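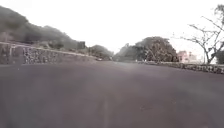
How long should a road demonstration of a delivery robot last?

Twenty-nine minutes, including the speech. Visitors will forgive a slow robot, but they won't stand on a verge for an hour watching one think.

How to run a robot open day on a real road

We use cookies to remember your preferences. Accept / Manage settings

I help run the Ollthorpe open day, where the Plallon rover goes out along the hill road and the public is invited to be impressed. These are my notes for anyone planning something similar.

1. Choose a dull road

You want plain asphalt with a gentle bend and a clear edge on both sides. Stone walls are good. A faded centre line is better than a fresh one, as someone in the crowd always asks whether the robot is simply following the paint. Get permission for the closure early. Ours took the council until March, and the form was designed for street parties. We ticked "no bouncy castle".

2. Drive it the day before

Run the full route twice, at the hour you plan to use. Watch the camera feed on the big screen and check that the sky isn't washing everything out. If it is, the rover may cope perfectly well, but your guests will be squinting at a white rectangle with some trees under it.

3. Put the crowd somewhere sensible

Our first year we let people follow the rover on foot. It stops for pedestrians. There were 500 pedestrians. It stopped.

Now everyone stays in the Firnel yard and watches on the screen, with small groups walked up to the start of the bend. Bring a rope -- a polite sign does nothing.

4. Explain before you press the button

Say what the rover will do, how fast it will go and who is holding the stop control. Keep it under 2 minutes. Leave out the words "autonomy stack", or be ready to spend the afternoon on them.

5. Plan for the stall

At some point it will halt in front of nothing. Wait a slow count of ten, then restart it from the handset. Don't apologise and don't kick it. Children enjoy this part more than the driving.

6. Pack up

Log the run, charge the batteries and collect the cones. We ordered 2,000 leaflets from Triantafyllou Print and I still have most of them, should you need any.

Related
Charging a rover from a village hall socket
Writing a risk assessment people will read
Screens in daylight: what we tried

Contact us | © Ollthorpe Open Day | Back to top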